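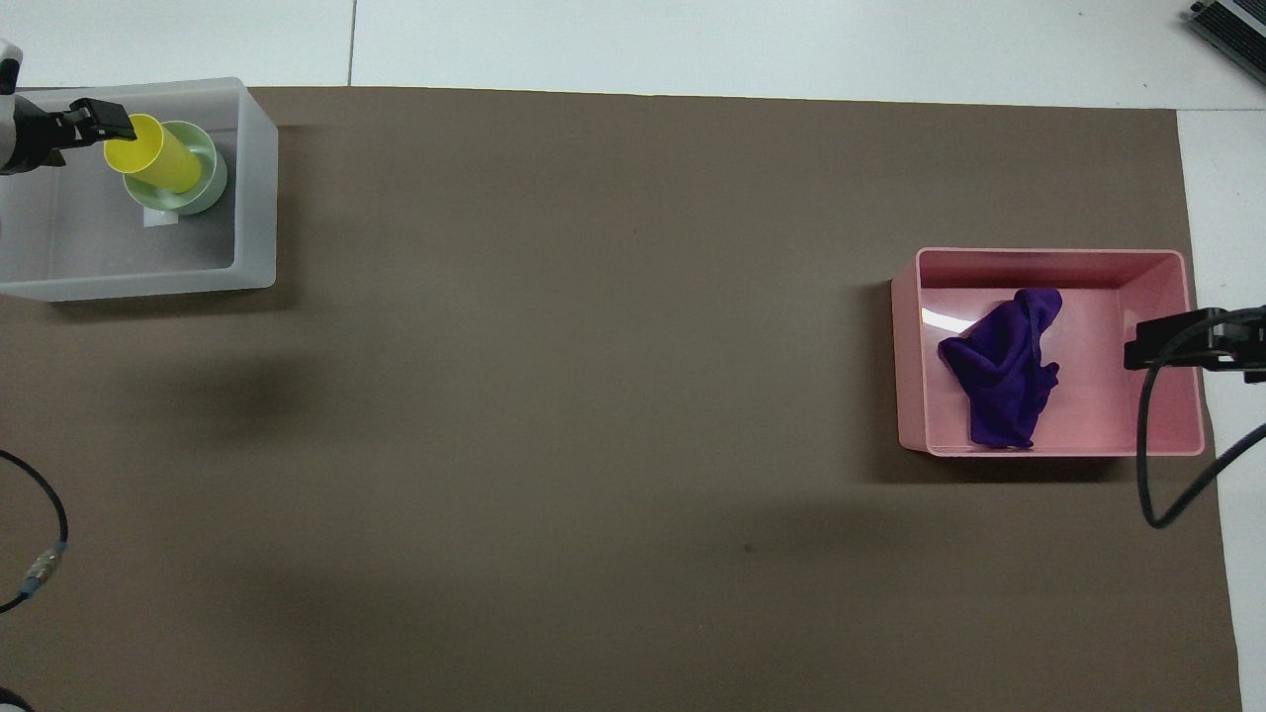 Maribel Ñahui asks whether the filter has to be flushed again after the dispenser has been stored dry. It does, and the procedure is the same as for a new cartridge.

4.2 Flushing the cartridge

Applies to the Zindness countertop water dispenser, part number 321 cartridge.

1. Unplug the dispenser and close the inlet valve.
2. Remove the cap from the cartridge. Keep the O-ring seated in its groove.
3. Insert the cartridge and turn it clockwise until the arrows line up.

Caution: Hand-tighten only. A wrench will crack the housing.

4. Open the inlet valve and check both fittings for leaks.
5. Plug in the dispenser. Hold FLUSH for 2 seconds, then release. The cycle runs for 9 minutes.
6. Discard the flush water. Gray or cloudy water is normal during the first cycle.
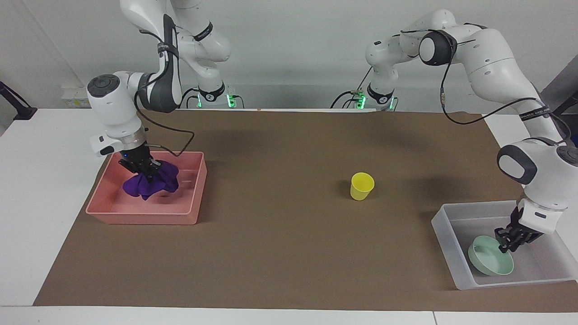 7. Draw one cup and check that it is clear. If it is not, repeat steps 5 and 6.
8. Hold RESET until the filter light goes off.

Note: Do not connect the inlet to water warmer than 44 °C.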